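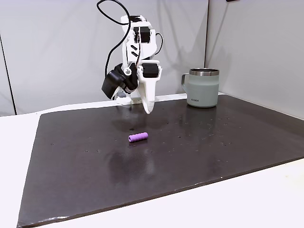
Arm, mug, purple cylinder, and a board as shiny as a piano lid.

Kirstin Rennie
17/05/2019
I promised a few of you a proper write-up of where the grasping software has got to, and since I am incapable of writing a short one you're getting a thread instead. Get a cup of tea. It's mostly about timestamps, with a detour through reflections, and I had a lovely time with nearly all of it.

For anyone new: Clerley is the little planner I've been writing at Clivero since February. You give it a guess at where an object is and which bit you'd like to hold, and it hands back a path for the arm that (in theory!) doesn't go through anything. Perception lives in a separate process, control in a third, and all three talk to each other over sockets. I love this arrangement about four days out of five.

The mug is the hard object and the purple cylinder is the easy one. The cylinder is short and bright and a completely different color from everything underneath it, so a color threshold and a bit of cleanup gets you the long axis, and the jaw angle comes straight from that. I wrote that part in an afternoon and was very pleased with myself.

Then there's the mug. Pale green, shiny steel rim, and a handle that could be pointing anywhere. The first thing my segmenter did was find two mugs, one standing on the board and one hanging upside down underneath it, and it was more confident about the second one.

I tried a few clever things with the reflection, including a mirror-symmetry check that I was very fond of and have now deleted. What stayed is plain: we fit the board as a plane at startup, and any pixel whose ray would have to land below that plane to make sense gets thrown out before the mug fit ever sees it. It's a dozen lines and it runs so fast I can't find it in the profiler.

The rim is worse than the board, I think. Steel picks up the overhead light, the bright part of the ring slides along as the camera moves, and an ellipse fit will happily chase it. Gillespie Baxter suggested fitting the green body first and only letting the rim adjust the height, and I grumbled, and then I did it, and it's been so much calmer. Thank you Gillespie, I owe you a large cake. 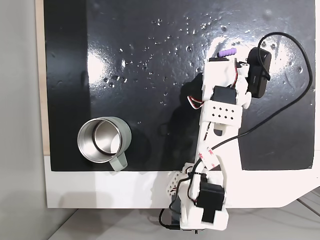 Top view. Glare on both sides of the board, and the handle over the near edge.

Top views are where I do most of my debugging, because I can lay the planned path over the picture and see at a glance whether the plan and the arm agree. I draw the plan in orange and the measured joint positions in blue. When life is good you only see one line.

Life was not good for most of last week. The blue line trailed the orange one by a bit on slow moves and by a lot on fast ones, and the wrist was always late to the party. I retuned gains for two days. I'd like those two days back, please.

What finally gave it away was plotting everything in Vestatis (our log viewer, which is ugly and which I adore). The control loop runs at 30 Hz and looked perfectly steady. The camera frames looked steady too. But the stamp on each frame was being written when perception finished with it, and the stamp on each joint reading was being written when it arrived, so I was comparing a picture of the past with an arm in the present.

How far in the past? 400 ms. I'd been pairing every mug estimate with a wrist pose from nearly half a second later, and with the camera riding on the arm that means the mug appears to drift across the table whenever the arm moves. I had a whole theory about flexing plastic. I had drawn diagrams!

The fix was to stamp each frame the moment it's grabbed, keep a short ring buffer of joint states, and look up the pose by interpolating to the frame's own time. Old stuff, it's in every textbook, I have explained it to other people with a straight face. If you have a camera on a wrist, please go and check where your timestamps get written. Go now, the thread will still be here.

With that in, the mug stopped wandering. The error on the handle position, measured against poses I'd set by hand, went from 8 mm down to 3 mm, and most of what's left looks to me like calibration between camera and gripper. I'd like to redo that with more tilted views, as I suspect I was lazy and took them all from nearly straight down.

A word about the cables, because several of you asked how Clerley deals with them. It deals with them badly. A loop of cable has no fixed shape, so I can't put it in the collision model like a link. For now I've put a fat invisible sausage along the arm and I charge the planner a small cost for twisting the wrist a long way from neutral. It makes some of the paths a little roundabout, and I can live with that. If you've got something nicer, my messages are open.

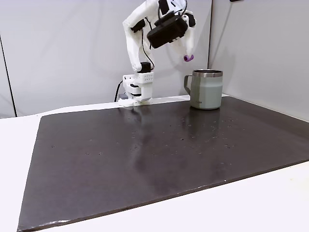
Purple fingertip just off the rim. I spend a lot of my day looking at this gap.

Let me talk about that gap, since it's the part I'm enjoying most at the moment. Clerley doesn't plan all the way to contact any more. It plans to a hover pose a few centimeters clear of the target and stops there, and a much simpler controller takes over for the last stretch, using fresh estimates the whole way in.

Splitting it like that means the planner can be slow and thoughtful and the final approach can be quick and a bit dim. It also gives me one clean place to ask whether we still believe in the mug. If the estimate at the hover pose disagrees with the one we planned from, we back up and plan again, and the log gets a line saying so. I used to have that check sprinkled over six files.

I did get the handoff wrong the first time, naturally. The planner ended with a velocity of zero and the approach controller started with whatever velocity its filter felt like, so there was a twitch. Seeding the filter from the last planned state cured it. Two lines, plus a test with a very long name.

Next up is choosing which side to come in from. At the moment I score candidate grasps by reach and by distance from the table, and handles facing the arm win every time, which is fine until a handle faces the other way. Gillespie wants a learned score. I want to try adding one honest visibility term first and see how far it gets us. We have agreed to disagree until I've finished my version.

Code for the ring buffer and the plane check goes up on the Farquharson branch tonight, once I've taken out the rude comments. The Vestatis layout is in the same folder, so you can get the orange and blue lines too. Questions very welcome, especially from anybody who has fought with a steel rim and won.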